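Octagon and dot, my new favorite rabbit hole

I have been looking at floors for two weeks straight and I'm not even a little bit tired of it. It started in November, when we pulled up the old sheet vinyl in the downstairs bathroom and found a patch of black and white tile underneath, over by the tub. Octagons with little squares at the corners! Most of it was cracked beyond saving, but I sat on the edge of the tub with a flashlight and just stared at it.

So now I notice the pattern everywhere. The bakery on our corner has it. So does the post office lobby, and so does the old barber shop that Szymon Śliwiński has been slowly turning into a coffee place called Umik (go, the poppy seed cake is wonderful). He kept the original floor and only had to patch the doorway, and you have to kneel down to find the patch.

What I love is how the geometry takes care of itself. Regular octagons can't cover a floor alone, they always leave a square gap, and somebody long ago looked at that gap and decided to make it the best part. Change the color of the small square and you have a whole different room. Black is crisp and a bit like a diner. Dark green feels like an old hotel. Navy is where I keep landing, especially with a grout that leans blue. 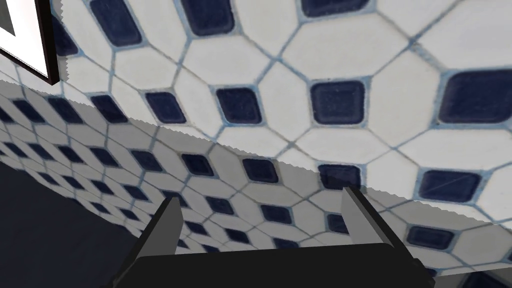 Grout, which I now have opinions about

I made 14 little test boards. Yes, really! White grout looked great on day one and I don't trust it near a dog. Charcoal made every octagon jump out at me, which was too much for a room this small. The pale blue-gray was the one I kept picking up and carrying around the house.

The floor will take nearly 100 sheets once I add extra for the cuts around the toilet and that silly closet. I'm doing the layout dry first, starting from the center of the door, and I've already borrowed a wet saw and some knee pads. If you've laid this pattern around a curved tub, please tell me how you handled the edge, I'm all ears.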